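Badwood Open Day Socks - README

Hi! I put this folder together after our open day in April, mostly so I'd stop getting the same five emails. It covers the sock-hanging demo on the two-arm bench at Badwood, the one by the side door with the long line of kids in front of it.

What's in here

There are 476 episodes in total. An episode is one try at one sock, and it ends when the operator presses the pedal, whatever state the sock is in. Of those, 299 were recorded while visitors were watching and the rest are from the practice evenings before. I kept them in separate folders (visitors and practice) and please don't merge them, I beg you, it took me ages to sort them out the first time.

The job is a simple one to explain to a crowd: socks live in the basket in the middle, clips live on the white hanger, and a sock should end up on a clip. Explaining it takes ten seconds. Doing it with two grippers is a whole afternoon!
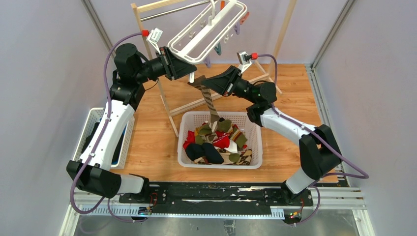
Rocío Gallegos drove the arms for most of the morning and I took over after lunch, so if you notice the motions getting slower and a bit more nervous partway through, hello, it's me. The operator column says rg or me. I know "me" is a terrible label. It was typed in a hurry and now three scripts depend on it.

Each episode folder has the video from the fixed camera, video from the cameras on the grippers, the joint positions for both arms, and a short notes file. The notes are whatever we typed between tries, so some are useful ("grabbed by the heel, start over") and some are just "argh".

What visitors asked

Can it match pairs? No, and we didn't try. How much can it lift? More than a sock. A group from Dundholm wanted to know why we hadn't picked towels, and I gave them a long answer about cuffs and clips that I won't repeat here. Someone from Macaraeg stayed for a good hour and asked far better questions than I had answers for, mostly on how we decide that a sock counts as hung. Our rule: both grippers let go and the sock stays up until the pedal press. By that rule, 224 episodes are marked as good.
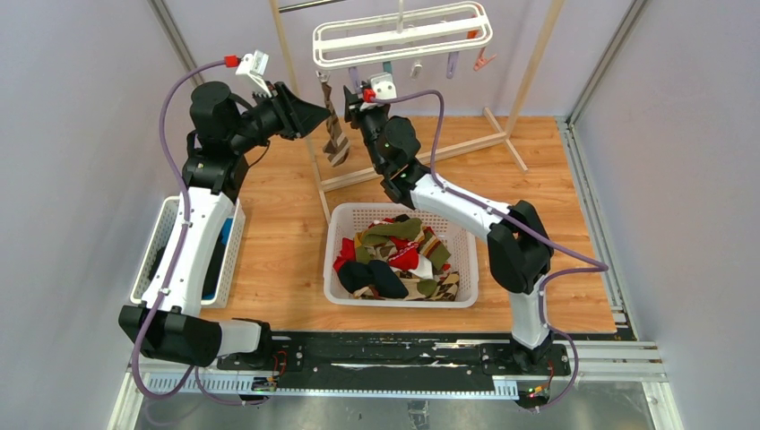

Things to watch out for

The camo socks are a pain. The pattern makes it hard to tell where one ends and the next begins, and my hand labels for "which sock" are shaky there - trust the notes file over the label.

There are 2 episodes with no sound track. You won't miss it, it's mostly people talking over each other.

The loader is the same one we used for the Sinard set, so if you have that working, point it at this folder and you should be fine. If it complains about a missing pedal file, make an empty one and carry on. I'll fix that when I get a free evening.

Questions and corrections are very welcome, and so are better names for the operator column.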